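**Schneidematte quillt an der Kante auf — Lagerung oder Material?**

**falzbein_nord** schrieb:

Ich arbeite seit Januar mit einer Brikholm-Matte, Kern PVC, beidseitig bedruckt. Nach dem Zuschnitt von Graupappe (2 mm) lässt sich die Klinge an manchen Stellen nicht mehr sauber führen, weil alte Schnittspuren die Spitze ablenken. Die Abweichung liegt immer parallel zum Raster, nie diagonal. Außerdem wölbt sich eine Kante.

Fragen:

- Matte drehen oder ersetzen?
- Hat jemand eine gewölbte Matte wieder plan bekommen?

**Okeck** schrieb:

Parallel zum Raster ist klar: Du schneidest vermutlich immer an denselben Linien entlang. Dort entsteht mit der Zeit eine Rinne. Das Raster ist zum Ausrichten da, geschnitten wird besser ein paar Millimeter daneben. Wie ist die Matte gelagert?

**falzbein_nord** schrieb:

Hochkant zwischen Regal und Wand, daneben läuft ein Heizungsrohr.

**Okeck** schrieb:

Dann ist die Wölbung geklärt. PVC kriecht unter Eigengewicht, bei Wärme deutlich schneller. Flach lagern, Rohr meiden.

**Nhàn Trình** schrieb:

Zum Planlegen: Matte in lauwarmes Wasser, danach zwischen zwei Siebdruckplatten beschweren, über Nacht liegen lassen. Kein Föhn. Der erwärmt punktuell und man hat hinterher zwei Wellen statt einer.

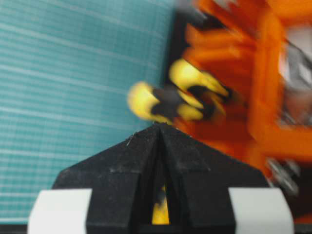

Wichtiger finde ich die Maßhaltigkeit. Nach so einer Behandlung das Raster gegen ein Stahllineal prüfen, längs und quer. Bei meiner alten Matte fehlte auf 436 mm ein knapper Millimeter. Für Buchdecken reicht das nicht mehr, Überzugpapier kann man damit noch grob zuschneiden.

**kapitalband74** schrieb:

Widerspruch zum Wasserbad. Mehrlagige Matten können an der Schnittkante Wasser ziehen, und dann löst sich die Deckschicht. Ich beschwere trocken bei Raumtemperatur. Dauert eine Woche, geht aber ohne Risiko.

**Nhàn Trình** schrieb:

Bei verklebten Lagen gebe ich dir recht. Bei durchgehend verschweißten hatte ich noch nie eine Ablösung. Man müsste wissen, wie die Brikholm aufgebaut ist.

**kapitalband74** schrieb:

Eben. Weiß man meistens nicht, der Hersteller schreibt nur »mehrlagig«.

**Okeck** schrieb:

Nebenbei: Wer 2-mm-Pappe in einem Zug durchdrücken will, ruiniert jede Matte. Vier bis fünf Züge mit wenig Druck, Klinge nach jedem Bogen abbrechen. Und das Raster grundsätzlich nie als Maß nehmen, auch nicht bei neuen Matten. Dafür gibt es Anschlagwinkel.

**falzbein_nord** schrieb:

Das halte ich für übertrieben. Auf 200 mm war meine neu exakt, mit Messschieber kontrolliert.

**Okeck** schrieb:

Auf 200 mm vielleicht. Der Fehler summiert sich über die Länge, und Winkelfehler im Druck findest du mit dem Messschieber überhaupt nicht. Miss die Diagonalen.

**falzbein_nord** schrieb:

Diagonalen gemessen, Differenz 1,5 mm. Ob das am Druck oder an der Wölbung liegt, kann ich so nicht trennen. Ich beschwere jetzt trocken und messe in einer Woche nochmal.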